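4. Setting up the Zernell countertop water filter

4.1 Before you begin

Please read all of section 4 one time before you open the water supply. The installation is not difficult, but the order of the steps is important, and two of them cannot be repeated without a new seal.

You will need:
- the filter housing with its lid
- one cartridge, type Brelel, still in its sealed bag
- the diverter valve and the two flat seals
- the supply tube (white) and the outlet tube (clear)
- a soft cloth and a bowl that holds at least one quart
- a pair of scissors

Choose a place for the housing that is level and close to the faucet. The supply tube must reach the faucet without being pulled tight, and it must not pass over a stove or touch the side of a hot pan. Keep the housing out of direct sunlight. Sunlight makes algae grow inside the clear tube, and this is the most frequent complaint our service desk in Adthorpe receives in summer.

CAUTION: Use cold water only. Water above 100 °F damages the cartridge permanently.

4.2 Preparing the cartridge

1. Wash your hands and dry them.
2. Cut the bag open along the printed line. Do not use a knife, it can scratch the sealing ring.
3. Write the date on the cartridge label with a waterproof pen, in full, for example November 4, 2023. A date with numbers only is read differently in different countries, and this has caused confusion.
4. Stand the cartridge in the bowl, cover it with cold water and wait until no more bubbles come up.

NOTE: A little black dust in the bowl is normal. It is carbon from the cartridge and it is not harmful. Pour the water away and do not drink it.

4.3 Fitting the cartridge in the housing

1. Turn the lid counterclockwise and lift it off.
2. Check that the sealing ring lies flat in its groove. If it is twisted, take it out with your fingers and lay it in again.
3. Put the cartridge in with the arrow pointing up. Push it down gently until you feel it sit.
4. Put the lid back and turn it clockwise by hand until it stops. Do not use a wrench.

When the lid is closed correctly, the mark on the lid and the mark on the housing stand in one line. If there is still a gap between the marks, open the lid again and look at the sealing ring. 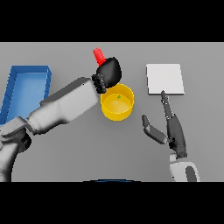
Some users put grease on the ring so the lid closes more easily. Only silicone grease that is permitted for drinking water may be used, and only a very thin layer. Cooking oil and petroleum jelly make the ring swell, and after some weeks the lid can no longer be opened by hand.

4.4 Connecting to the faucet

1. Unscrew the aerator from the end of the faucet. Keep it in a safe place - you will want it back if you move to another home.
2. Lay one flat seal in the diverter valve and screw the valve onto the faucet.
3. Push the white tube into the valve and the clear tube into the top of the housing. Each tube must go in until it stops.
4. Pull lightly on both tubes. They should not move.
5. Open the cold water slowly and turn the lever to FILTER.

The second flat seal is a spare. It is thicker and fits most older faucets, such as those of the Ratanaporn series.

CAUTION: Never close the end of the clear tube while the water is running. The housing is not made to hold full pressure.

4.5 First flushing

Let the water run through the filter for 4 minutes and pour it away. Close the faucet, wait one hour, and flush again for the same time. If the water is still cloudy in the glass but becomes clear from the bottom up, this is only air - you can drink it.

4.6 When to change the cartridge

Change the cartridge after 498 gallons or after six months, whichever comes first. In areas with hard water the flow can become weak much earlier. In this case do not try to clean the cartridge with vinegar.

Order number for a new cartridge: 3,923. Please give it together with the number on the bottom of your housing.

Text of this section: Kheri Koech. Technical check: Erick Ogola.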